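Participants wanted: bread and morning eating habits study

Drevgate Food Research
Location: Stustitcombe test kitchen, second floor
Sessions: January through March
Payment: $20 per session

We are looking for adults who eat bread at breakfast at least four times a week. The study looks at how people choose, cut, top and finish bread in the morning, and how full they feel by lunch. It is paid for by Diketska, a regional bakery group that wants to change the size and salt content of its rolls.

We need 300 people in total. Places are filled in the order that completed forms come in, with separate limits for each age group, so you may be put on a waiting list even if other places are still open.

Who can take part

You must be 18 or older and able to get to Stustitcombe for 2 morning sessions, held at least a week apart. You should have no allergy or intolerance to wheat, rye, milk, eggs, nuts or sesame. The kitchen handles all of these and we can't keep them apart.

You can't take part if you are pregnant, if you are on a diet set by a doctor, or if you or anyone in your household works for a bakery, a grocery chain or a market research company. People who took part in the Ionescu butter and spreads study last fall are welcome to apply again. Your old participant number will not work, so please fill out a new form.

What you will do

Come without having eaten since 10 p.m. the night before. Water is fine. Black coffee is fine until 6 a.m.

At each session you will be given breakfast and asked to eat as much or as little of it as you like. You will fill out a short form before you eat, another when you finish, and a third at noon on your phone. If you don't have a smartphone, tell us and we will give you a paper form and a stamped envelope.

Please don't discuss the bread with other participants while you are in the dining room. Reading is allowed. Phones stay in the lockers until you have handed in the second form.

Between sessions you will keep a food diary for five days. Plain entries are enough, such as "two slices of rye, margarine, one egg." We don't need weights or calories. The last study of this type gave us 2,148 diary entries, and the useful ones were mostly short and written down right after the meal.

Time and payment

Each session takes roughly 90 minutes. Doors open at 6:45 a.m. and close at 7:15 a.m. If you arrive after that we can't seat you, and the session will not be paid.

Payment is by check, mailed within two weeks of your second session. If you complete only one session you will be paid for one. There is no separate payment for the diary. Parking behind the building is free before 10 a.m. and the Route 2 bus stops across the street.

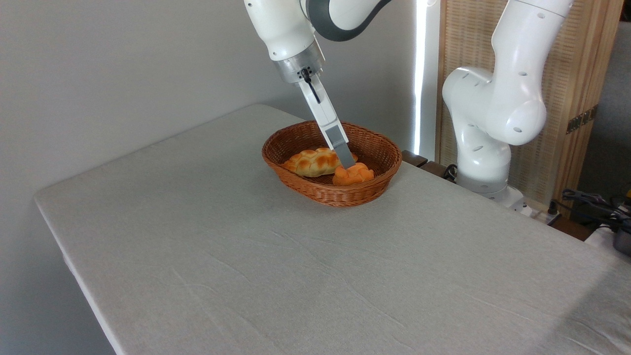 BREAD & BAKERY STUDIES

Your information

Your answers are stored under a number. Your name and address are kept in a separate file, used only for scheduling and payment, and deleted at the end of the study. Diketska will receive group results and will not be told who took part. You can leave the study at any point by telling a staff member or sending an email. You don't have to give a reason.

How to apply

Fill out the screening form on our website or pick up a copy at the front desk. It has two pages. We will call you with possible dates, so please list a number where you can be reached in the afternoon.

Questions about eligibility go to Dzintra Adomaitis, participant office. Questions about the study itself go to Gorazd Vukčević, study lead. The office is open from 8:30 a.m. to 3 p.m. and there is voicemail after hours.

Applications stay open until all places are filled.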